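Writing for Animated Film
Handout 4: Hidden Jokes, Background Gags and the Grown-Up in the Back Row
Instructor: Abla Fakhoury

Welcome back, everyone! I promised last time that we would get to the fun stuff, and I'm keeping my word. These notes cover the jokes that animated films tuck away for the viewers who are old enough, or patient enough, or have simply rewatched the thing enough times, to find them. Please read them before class and bring your two-page treatment with you, because we'll be marking it up together in the second hour.

Where we left off

Last week we watched the first 22 minutes of Horum, and I asked you to write down every laugh you heard in the room. Most of you got the big ones: the goose on the ferry, the uncle with the trumpet, the long silence after the toast. Very few of you wrote down the sign over the pharmacy, which is on screen for less than two seconds and which made three people in the back row snort out loud. (I was watching you and not the film, which is one of the small pleasures of teaching a movie you have seen far too often.)

The pharmacy sign is a joke for adults. It doesn't need to be understood for the story to work, it doesn't slow anything down, and a child of six will sail right past it on the way to the goose. If you only take one idea home from this handout, let it be that one. The hidden joke has to cost the other viewers nothing.

Three kinds of hidden joke

1. The line with two floors

A character says something perfectly innocent, and there is a second meaning underneath for those who know to look. In Horum the grandmother says she "used to do a little dancing, before the war on fun," and children hear an old lady being silly while their parents start doing arithmetic about what sort of club it was. The ground floor has to be a real line. It should be funny, or touching, or useful to the plot, all on its own. When I read drafts where the line only makes sense upstairs, I know the writer has been entertaining themselves, and I can always tell from the way the other characters have to stand around and wait for it.

Try reading your line to somebody who has no idea there's a second meaning. If they stop and ask what you meant, go back and fix the ground floor.

2. The thing on the shelf

Props, posters, book spines, license plates, the contents of a refrigerator. These belong to the art department as much as to the writer, and you'll find that artists are extremely good at them and a little bit dangerous, so talk to them early. In Tivel, which we'll look at next week, the detective's office has a filing cabinet with a label on every drawer, and by the third act the labels have quietly told you how his marriage ended. The script says only "a cabinet, well organized." Everything else came out of a lunch conversation between the writer and a layout artist.

You can't plan all of these, and you shouldn't try. What you can do is leave room. Write "a crowded shelf" and then go and talk to the person who is going to crowd it.
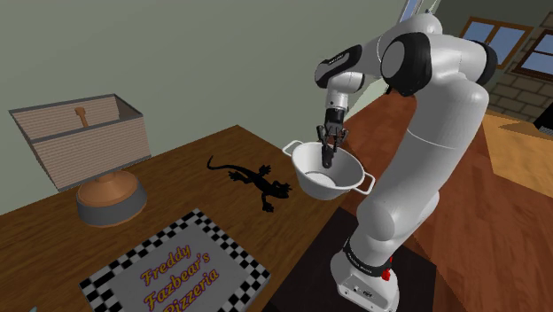
3. The borrowed moment

A shot, a pose or a piece of music that comes from some other film, usually one that no child has seen. Matar does this in the laundromat chase, which follows an old submarine thriller almost beat for beat, right down to the dripping pipe. My nephew thinks it is the best chase ever made and has never heard of the thriller. My sister watched it with her hand over her mouth. Both of them had a wonderful time, and that's the whole trick, really!

A word of caution here. A borrowed moment ages differently from the other two. The thing you're borrowing from may be fresh in everyone's memory while you write, and stale by the time the film reaches theaters, and animation takes years. If you must borrow, borrow from something old.

How much is too much?

People ask me this every single term, and I wish I had a tidy number. One fan site has catalogued 72 hidden gags in Matar, and I've found that I still enjoy it, while there's another film (I won't put it in writing, ask me in person) with perhaps a handful and every one of them makes me wince. The difference seems to be in the tone. The gags in Matar sound like they come from the same person who is telling you the story. In the other film they sound like somebody leaning over from the next seat.

So when you look over your treatment, ask who is making the joke. If it's the grandmother, good. If it's the town she lives in, also good. If it's you, clearing your throat, take it out and keep it in a notebook for later – I have a drawer full of those, and I'm fonder of them than I should be. 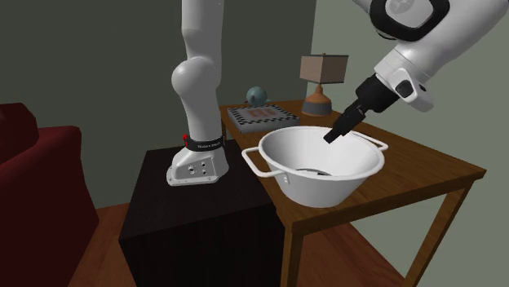
Scale is the other tool I want you to have in your pocket this week, and it works for sight gags of every size. An audience reads how big things are before it reads anything else, so a joke built on size reaches the six-year-old and the grandparent at the same instant. Put a large white pot with two handles on a plain brown table and everyone already expects soup for a big family. Now let one very small, very lonely egg be carried out of it on a serving tray. You've had your laugh, and if the character is newly widowed you've had something else as well, for the viewers who are ready for it. The opening of Kerix does just this with a dining table and one place setting, and I still can't get through it without a tissue.

When you write a size gag, give the big thing first and give it a full sentence to itself. Let the reader settle. Then bring on the small thing as late as you can stand.

In-class exercise

We'll work in pairs. Each pair will get a dull page from an early draft of Kerix, the one where the two brothers argue over the bus timetable. Your job is to add one hidden joke of any of the three kinds without adding any time to the scene. You may change words, you may add a prop, you may not add a line. Then you'll swap with another pair and see whether they can find it. If they find it right away, make it smaller. If they can't find it after two readings, you've probably hidden it from yourselves too.

Homework

Watch the first half of Tivel with the sound off. Yes, all of it! Make a list of anything in the backgrounds that tells you something the characters don't say. After that, watch it again with the sound on and cross out whatever the dialogue gives away.

Then write a scene of no more than 2,000 words set in a waiting room, with at least one joke for the children and one for the adults. Please don't underline the jokes or tell me which is which.

Reading: the chapter on comedy and background in the course packet, plus the short interview with the layout team at the end. The interview is easy to miss and I like it better than the chapter.

Office hours are the same as before. If the door is closed, knock anyway, I'm usually just watching the goose again.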